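Cleaning and Maintaining Wood-Effect and Oiled Table Tops

Workshop and kitchen notes, surfaces section. Revised January.

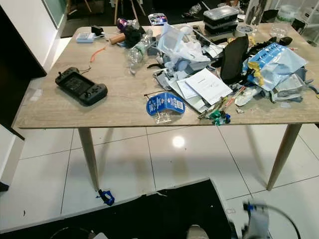 Most damage to table tops comes from the cleaning method. Before choosing a product, establish what the finish is. Place a drop of water on an inconspicuous spot and leave it for 15 minutes. If the drop stands up and wipes off without a mark, the surface is sealed (lacquer, varnish or melamine). If it darkens the surface, the top is oiled, waxed or bare.

Sealed tops

Use a microfibre cloth, warm water and a small amount of washing-up liquid. Wring the cloth until it no longer drips. Wipe along the grain, then dry with a second cloth. Standing water at the joints is the main risk, as chipboard cores swell and do not go back down. Check the edging strip twice a year. Where it has lifted, run a warm iron over baking paper, press the strip down with a block of softwood and hold until cool.

Scouring cream will dull a lacquered finish permanently. Melamine tolerates it slightly better but shows the polished patch under side light.

Oiled tops

Dust first with a dry brush. Grit dragged under a damp cloth leaves fine scratches across the grain. Clean with soap flakes in warm water, and leave overnight before applying any oil. Apply the oil thinly with a lint-free rag, wait 15 minutes and remove all the excess. Oil left standing goes tacky and picks up dust for weeks. Two thin coats are better than one heavy one.

Rags used with linseed oil can self-heat. Lay them flat outdoors to dry, or soak them in water and seal them in a metal tin before disposal.

Common marks

White rings: moisture trapped in the finish. Try a hairdryer on low, kept moving, for 2 minutes at a time.
Adhesive from labels: rub with a little vegetable oil, leave, then wash off with soapy water.
Ballpoint ink: surgical spirit on a cotton bud, sealed tops only. Test underneath first.
Candle wax: chill with an ice pack in a plastic bag and lift with the edge of an old bank card.

Legs and fixings

Screw-in legs work loose with dragging. Turn the table over on a blanket and tighten each leg by hand. If the threaded insert turns with the leg, remove it, refill the hole with wood glue and hardwood slivers, and refit after 24 hours. Felt pads on tiled floors collect grit and should be replaced when they harden.

Oiling method supplied by Eirlys Voyle.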